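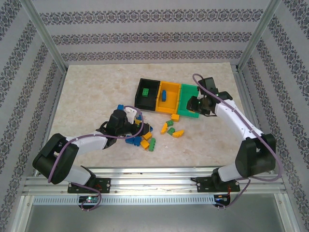 Is it better to sort building blocks by color or by shape when you only have three bins?

Sort by shape once you own more than one mixed set. With a few hundred pieces, color is faster, and a small child can do it without help. I have 1587 pieces here and finding one narrow block in a bin of a single color takes far too long.

Hiwot Gebretsadik

Color first, then shape inside each bin if you can fit dividers. Shallow open bins work better than deep ones – you can see the bottom. Mine are 16 cm deep and I would go lower next time. 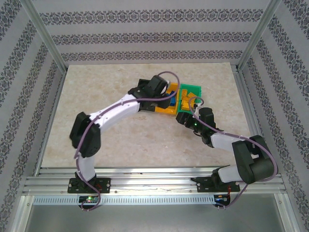 Yellow tray-like piece on a pale, marble-textured surface.

Gudeta

Depends on the total. I keep 324 pieces by color and have no trouble. Odd parts go in a separate bag.

Dollon

whatever you pick, label the bins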